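About Baloyi

Baloyi is a weekly newsletter about how younger adults spend their money and time. We write about food, rent, work and the studies that claim to explain all three. Khanyisile Van Wyk started it in August as a column for Lirkau, a local business paper, and it moved to its own site when the paper stopped printing opinion pages.

We have 11 regular writers. Most of them have other jobs. 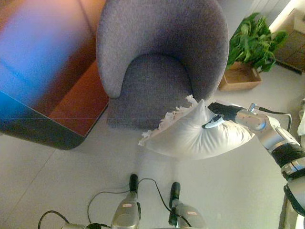
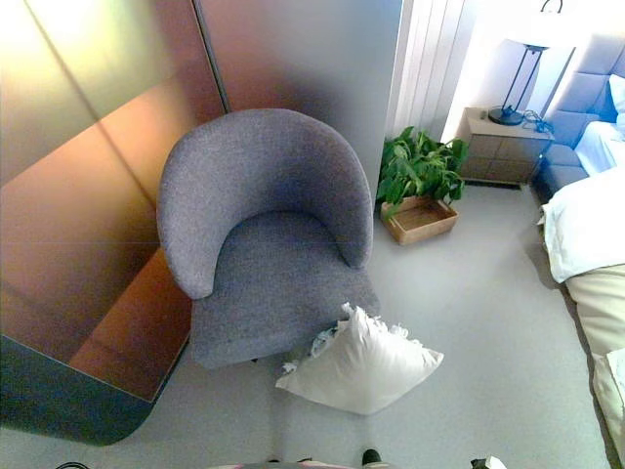
Our reporting starts with the survey itself. If a headline says a generation has quit buying something, we ask for the questions, the sample size and the name of whoever paid for it. Home goods get the same treatment as groceries. A gray armchair and a white pillow are ordinary purchases, and we want to know what people in their twenties pay for them and how long they expect to keep them. We publish the answers even when they are dull.

Baloyi is paid for by subscribers. We do not run sponsored posts. Corrections go at the top of the article, with the date.

Page last updated December 18, 2020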